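Teaching by showing: notes for session 4
Module handout, Robots in Everyday Work
Notes by Gaétan Desjardins, corrections to Mackenzie Ouellet

Last session ended with the claim, taken from the Florach brochure, that anyone who can do a job can teach it to a robot. Keep that sentence in mind and keep doubting it. There are two ways of showing that matter for this module. In the first, you take hold of the arm and move it through the job yourself. In the second, you stay away from it and drive it remotely, with gloves, a headset or a pair of handles, while the robot records what its joints and cameras report.

Both get called "demonstration", as if they were the same. They differ in what the teacher feels. Push an arm by hand and you feel its weight and the moment it meets the table. Drive it remotely and most of that is gone.

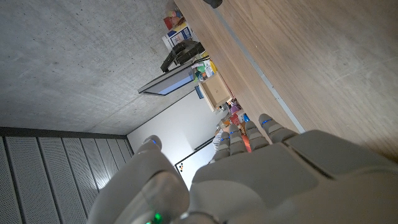
Remote control of a many-fingered hand is sold as natural, because the teacher has fingers too. I don't find this convincing. Your fingers and the robot's differ in length, the joints bend in other places, and somebody has to write the rule that turns one into the other. Then there is the view. With a camera down at the wrist, the back of the hand and its four outstretched fingers take up a good part of what gets recorded, along with shelf clutter that has no bearing on the job. A learner that copies from such footage may well pick up the clutter as a cue. Goicoechea's notes on the Kuruc trials make the same complaint, more politely.

Now the numbers. The Bastitz set, which we use for the exercise, has 2,072 recorded attempts. After throwing out the ones where the teacher gave up or restarted, 941 are left. You will see the first number on slides and the second in a footnote. Ask which one the success rate was worked out on. 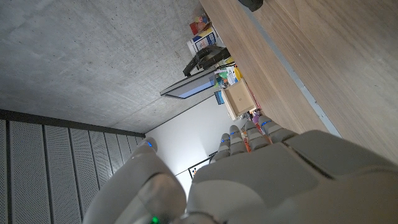 Fig. 2. Wrist view of the hand, fingers extended, tabletop to the right.

Three things to check in any report of this kind:

Who did the showing? One practised operator gives tidy data and tells you little about the next person.
Were failures kept? A robot that has only seen clean attempts has no idea what to do after a slip.
Was anything moved between attempts? If the objects always start in the same spot, you have taught a path — and a path is cheaper to program the old way.

On the last point, Ghislain Cloutier will argue in the seminar that 30 varied attempts beat 2,000 near copies. I suspect he is right for simple pick-up jobs and I have seen no good evidence for anything harder. Read the Clusska report, section 2, before you agree with either of us.

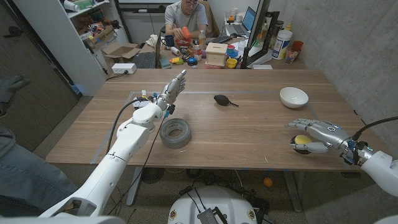 Does a longer demonstration teach the robot more?
Only if the extra time contains something new. Long recordings often hold pauses and second thoughts by the teacher, and a learner that copies everything will copy those too.

For next time: take one job you do at home, such as filling a kettle, and write down every point where you rely on touch. Bring one page. Gus Halvorsen has the recordings for anyone who missed the lab in February.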